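**Stainless countertops: regret it or not?** (Kitchens & Baths)

---

**grout_and_about**

We're redoing the kitchen starting in March and I'm down to stainless or a quartz remnant. The stainless quote is from a local restaurant fabricator, 16 gauge, brushed, with the backsplash lip bent up from the same sheet. It came in at almost $2000 for the sink run including the sink cutout. The quartz would be a bit less but I'd have seams.

What I want to know from people who have lived with it:

- how bad are the scratches after a few years
- is it loud
- does the raised back edge get on your nerves
- what do you clean it with

I've read the articles. They all say "develops a patina," and I'd like to hear what that means in a house with kids.

---

**marlowe77**

Nine years with it. The scratches are bad for the first six months because you see each one. Then there are so many that they blend and you stop looking. Do not try to buff out single scratches. I did that with a gray pad and made a dull oval by the stove that took years to disappear into the rest.

Loud, yes, if the fabricator doesn't glue it down to something solid. Ours is bonded to plywood all the way out to the front edge. You can set a pot on it and it sounds like a counter. My sister-in-law's has hollow spots and it booms.

---

**tin_roof_rusted**

I'll be the one to say don't. We put it in and took it out after three years. Fingerprints, water spots, and it made the room feel cold in winter. We have hard water here and I was wiping it down all day long. If you're someone who leaves a few drops around the faucet and walks away, it will bother you.

---

**marlowe77**

> I was wiping it down all day long

Was yours brushed or polished? Polished shows everything. Brushed with the grain running the length of the counter is a lot more forgiving.

---

**tin_roof_rusted**

Brushed. Grain ran the long way. Still saw every drop under the window.

---

**hexkey**

The window matters. Light coming in low across the surface shows all of it. Warm light from farther off doesn't. My own run is in a spot that stays fairly dim and I wipe it once a day, after dinner. As for the lip, I like it. Water can't get behind the counter and there's no caulk line at counter level to go black. Ours has a plain beige wall behind it and I never tiled.

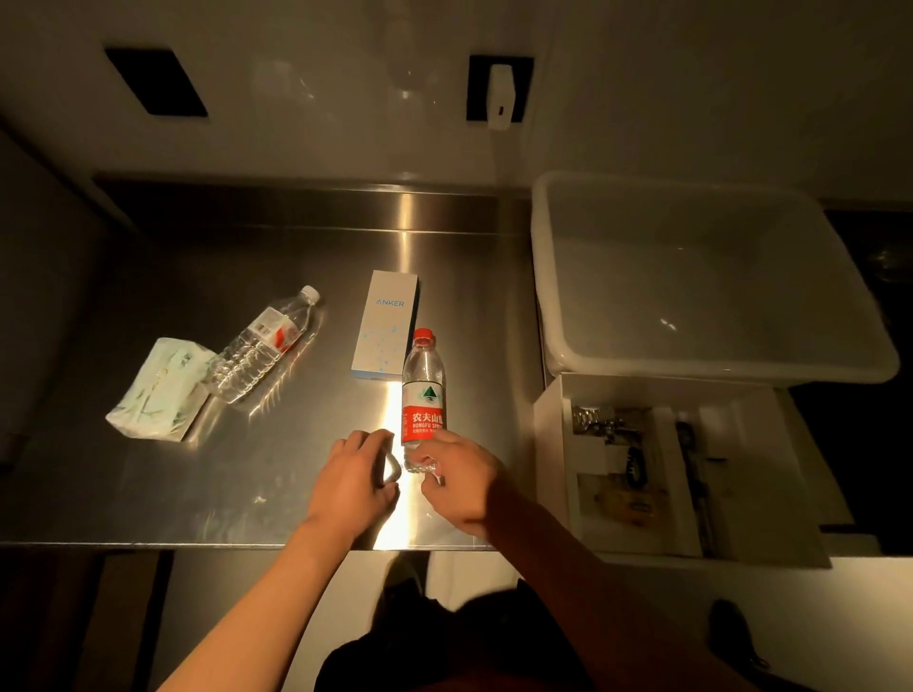

### Cleaning, since it was asked

Dish soap, warm water, cloth, dry it with a towel, always with the grain. Once a month or so I use Restadon, the white cream in the squeeze bottle, for anything the soap leaves. No bleach, and don't leave a wet cast iron pan sitting on it overnight or you get a rust ring. The ring comes off but you'll be at it a while.

---

**grout_and_about**

Thanks. The sink is under a window that faces east, so I'll get the low morning light. That's a point for quartz.

hexkey, how high is your lip? The quote says 2 inches and I'm wondering if I should go to 4 so it clears the outlets by less and I have less wall to paint.

---

**hexkey**

Two is fine. Go higher and you may end up cutting around outlet boxes, and a cutout in bent steel costs more than paint. If you want more splash protection behind the sink, have them make a separate flat panel.

---

**pedalsteel**

Disagree with the above about the separate panel. You get a joint right where the water hits. I had Sperling do mine as one piece, counter and 18 inch splash together, and it's been trouble free. They needed a helper to get it through the back door, so measure your doorways. The turn at the bottom of our stairs was the tight spot.

---

**hexkey**

Fair, if you can get it into the house. We couldn't have gotten one piece that tall around our hallway.

---

**tin_roof_rusted**

Nobody has brought up dents. I dropped a full jar of pickles from the upper cabinet and there was a dimple the size of a quarter. It can't be fixed. Quartz would have been fine.

---

**marlowe77**

Or the quartz would have chipped. My neighbor's chipped at the sink edge from a skillet. What gauge was yours?

---

**tin_roof_rusted**

18, I think. It was whatever Gelora was selling as a kit.

---

**marlowe77**

That explains the dent. 18 is thin for a counter. The 16 in the original quote is what I have and I've dropped worse on it.

---

**pedalsteel**

Going from 18 to 16 added $80 on my quote. Cheap for what you get.

---

**lintel_larry**

For another price, I paid $1282 for an L-shaped run from Nuvow with no sink cutout, delivery included, and I installed it myself. It took a full weekend plus Friday night. The hard part was getting the base cabinets level. Steel will follow whatever is under it, so if the cabinets are off you'll see it in the reflections. Shim first, then glue.

Also have them hem the front edge. Mine came with a raw edge on one end and I found it with my forearm.

---

**grout_and_about**

Asked the fabricator this afternoon. Edges are hemmed, the substrate is 3/4 plywood, and they glue to the full surface. They also have offcuts, so I'm bringing one home to leave by the sink for a couple of weeks and let the kids have at it.

---

**tin_roof_rusted**

That's a good idea. Put it right under the window and see what you think at breakfast time.

---

**grout_and_about**

Will do. Quartz remnant is on hold through the end of the month so I have time.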